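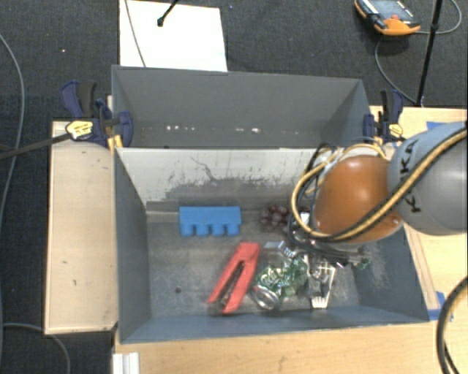 Yến Vương replied:
Does the Plelus licence cover both bins, or do you pay per pick zone? The Bestent sales page says one thing and the quote I had in April said another.

Last updated: September 23, 2025
Posted by Przemysław Pawłowska

Per controller. We run 2 bins off one licence and the invoice shows a single line.

Figures from our trial of the Plelus picking kit on a KUKA arm: 3000 attempts, mixed items, no item models loaded beforehand. 86 per cent of picks were good first time. Rigid blocks are easy. Shiny wrappers and anything clear are where the depth data falls apart, and most of the misses came from there.

Irena Brzozowska replied:
86 is generous. We had the same kit on loan and gave it back. Did you count a double pick as good?

Przemysław Pawłowska replied:
No, a double is a fail. A drop outside the bin is also a fail. A retry that works is logged separately and isn't in the 86.

Irena Brzozowska replied:
Then your lighting is better than ours was. Crumpled foil packets against the bin wall had us at 50 per cent, and Bestent support told us to turn the exposure down, which made the dark items worse.

Bogumił Laskowska replied:
Exposure is the wrong setting. Switch the wall margin off and let it approach at an angle. The default margin is far too wide for bins with sloping sides – it throws away grasps that are perfectly reachable.

Irena Brzozowska replied:
And scrapes the gripper down the wall. I'd keep the margin and reduce it in steps.

Yến Vương replied:
Is the margin setting in the basic package or only the paid one?

Bogumił Laskowska replied:
Basic, under cell limits. It needs a restart to take effect.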